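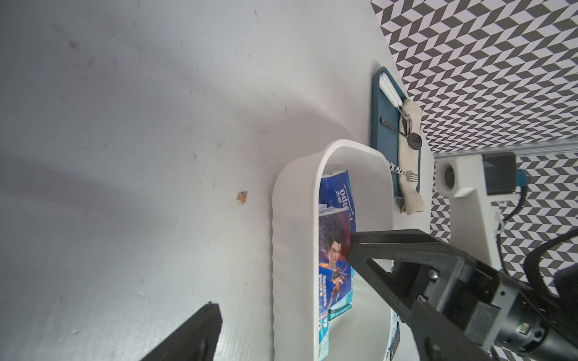

Última modificación de la página: 28 de agosto de 2024

Acta de la reunión de seguimiento – software de control y percepción
Proyecto Drimeck, célula de mesa

Asistentes: equipo de percepción, equipo de planificación, equipo de herramientas, responsable de integración. Se conecta en remoto la persona de enlace de Oletti. Excusa su asistencia el equipo de mecánica.

1. Aprobación del acta anterior

Se aprueba con una corrección. En el punto de calibración ponía que el cambio de formato de los ficheros estaba terminado, y solo estaba terminada la lectura. La escritura sigue en la rama de herramientas.

2. Percepción

Se revisa el comportamiento del segmentador con la cámara de muñeca. La configuración de trabajo es la de siempre: mesa blanca, bandeja blanca alargada con envases de bebida dentro y bandeja oscura con los cubiertos y la servilleta.

El borde de la bandeja blanca sobre la mesa blanca sigue siendo el caso más flojo. La máscara se abre por los extremos redondeados cuando la sombra cae en diagonal, y el planificador recibe una bandeja más corta que la real. Percepción propone dejar de usar solo el color y ajustar un contorno paramétrico a los puntos de profundidad de las paredes. Se acepta probarlo, con la condición de que el ajuste no añada más de 37 ms por ciclo en el equipo de la célula.

Las marcas de la mesa generan detecciones falsas. La mancha de color tostado aparece en los registros como objeto pequeño y el planificador la rodea. Se discute si filtrar por altura o enmascarar la zona a mano. Se decide filtrar por altura. La máscara manual se descarta porque habría que rehacerla cada vez que se mueva el soporte.

En los envases, el detector de texto no aporta nada a la orientación: uno de los cartones lleva las letras de lado y el otro mezcla ilustración y texto vertical. Se desactiva en esta célula y la orientación se toma de las aristas. El clasificador por apariencia se mantiene. El cartón con la ilustración del personaje de pelo oscuro y el cartón azul y blanco no se confunden entre sí en las últimas pruebas.

Queda abierto el tenedor con mango de rayas de cebra. El patrón se parte en varias regiones y el punto de agarre salta de una a otra. Percepción va a probar a unir regiones con la misma dirección principal antes de calcular el agarre. También se comprobará que el zigzag gris y blanco de la pared no entre en esa unión cuando la cámara mira hacia el fondo.

3. Planificación y control

Se presenta la nueva versión del planificador, basada en la biblioteca Zou. Sobre un lote de 300 escenas grabadas, el tiempo de búsqueda baja en las tareas de cubiertos y no cambia en las de envases. Planificación atribuye la diferencia a que dentro de la bandeja casi todo el tiempo se va en comprobar colisiones de los dedos con las paredes.

Se debate el modelo de colisión de la pinza. Ahora mismo cada dedo es una caja, y los dedos tienen huecos y cantos en ángulo que la caja no recoge. Opciones:

a) Mantener la caja y reducir el margen de seguridad.
b) Pasar a una descomposición en piezas convexas.
c) Usar la malla completa solo en los últimos centímetros.

Se elige la b. La c se deja anotada por si la b no basta. Integración recuerda que el modelo nuevo tiene que cargarse también en el simulador; en enero se actualizó uno sin el otro y se perdió tiempo buscando un error que no existía.

El raíl de aluminio y el soporte con el cable se añaden como obstáculos fijos. El cable se modelará como un volumen amplio – no se va a intentar seguir su forma en esta fase.

Sobre la servilleta no hay acuerdo. Planificación la trata como una superficie plana sin altura, y por el lado que cuelga de la bandeja eso no es correcto. Herramientas pide al menos una etiqueta de objeto deformable para poder filtrar los registros. Se añade la etiqueta y el tratamiento se verá en otra reunión.

El cuchillo queda fuera de las tareas autónomas hasta que esté revisado el límite de fuerza. En teleoperación se puede seguir usando.

4. Herramientas y registros

El visor Flamico ya muestra en la misma línea de tiempo la imagen de muñeca, el estado de la pinza y la trayectoria planificada. Falta la trayectoria ejecutada. Los registros se cortan a los 90 segundos por un valor fijado en el código; se pasa a parámetro.

Oletti pide poder exportar hasta 100 episodios de una vez sin bloquear el visor. Herramientas responde que la exportación puede moverse a un proceso aparte, con barra de progreso y sin cambios en el formato. Se acepta.

Se pregunta si el estado del indicador de la pinza debe guardarse. Se acuerda guardar el código de estado que devuelve el controlador y no deducir nada de la imagen.

5. Acuerdos y tareas

Percepción: contorno paramétrico de la bandeja, filtro por altura, unión de regiones en mangos con patrón.
Planificación: piezas convexas para los dedos, obstáculos fijos, versión equivalente para el simulador.
Herramientas: escritura del formato de calibración, duración de registro como parámetro, exportación en proceso aparte, etiqueta de deformable.
Integración: repetir el lote grabado con las dos versiones del planificador y dejar los resultados en la carpeta común.
Oletti: enviar la lista de campos que necesita en la exportación.

6. Ruegos y preguntas

Percepción pide que se avise en el canal del proyecto antes de cambiar la exposición de la cámara de muñeca. Se acepta.

Planificación pregunta por la licencia del módulo de cinemática inversa. Oletti lo consulta y contesta por escrito.

La próxima reunión se convocará cuando estén los resultados del lote.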